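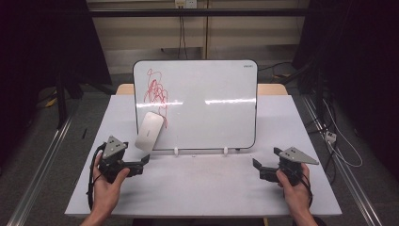
Figura 3. Pizarra de sobremesa con trazos de rotulador rojo, sobre dos soportes blancos.

4.2. Superficies de escritura

Las pizarras pequeñas se estudiaron aparte de las murales. En los 19 puestos de Kakutgate se usaban de pie, sobre la mesa, y compartían espacio con ratones y otros objetos de oficina. El acabado brillante devuelve la luz del techo — un inconveniente ya señalado por Grewal en el estudio Winero — y dificulta la lectura de los trazos finos. 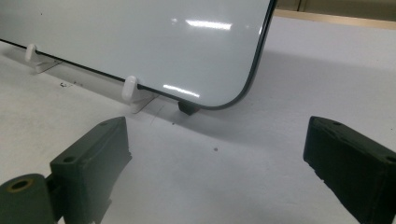

También se registró el estado de la mesa al pie del tablero. De las 210 anotaciones, 56 mencionan motas oscuras junto a los soportes; su origen no se analizó.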